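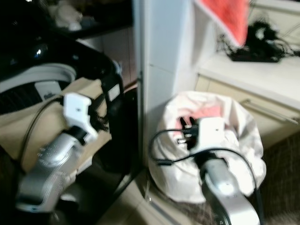

The Case for Keeping Fixed Forms in the Workshop

The Plemville Poetry Workshop will decide in July whether its fall program should continue to require work in fixed forms. The proposal now before members would make the villanelle, the sestina and the sonnet optional and give the time to open drafting. This essay asks members to vote against it.

The argument for change deserves a fair hearing. Yolandi Nkosi, who drafted the proposal, writes that many newcomers leave after the second session, discouraged by rhyme schemes they associate with school. She is right that some do leave. She is also right that a weak villanelle is a tiresome thing to read aloud, and that we have heard a good many.

Still, the difficulty of a form is a large part of its use. A poet who must bring a line back four times has to ask what the line can bear. Most first choices cannot bear much. The writer goes back, loosens the grammar, swaps a name for a pronoun, and finds that the second stanza wanted a different speaker altogether. Open drafting permits that kind of revision but seldom forces it, and beginners in particular tend to stop when the page looks full.

The workshop's own anthology offers some evidence. Of the 888 poems submitted to the Sterdale volume, 60 were chosen. Thabiso Hlongwane's sestina on the Jastness ferry was among them, and he has told members that he disliked the assignment until the fifth stanza. His later free verse is tighter than what he wrote before it. Other members will have their own instances, and some will have instances that point the other way.

A reasonable compromise is available. The Ndlovu group asks its members to attempt one received form and one form of their own making each season, with no obligation to share either. An invented form teaches the same lesson about limits, and it removes the fear of doing badly what Petrarch did well. Plemville could adopt this rule without lengthening the program.

What should be resisted is the assumption that newcomers must be protected from counting syllables. They have joined a workshop and may fairly expect to be given work. Members who cannot attend the July meeting may send their votes to the secretary in writing.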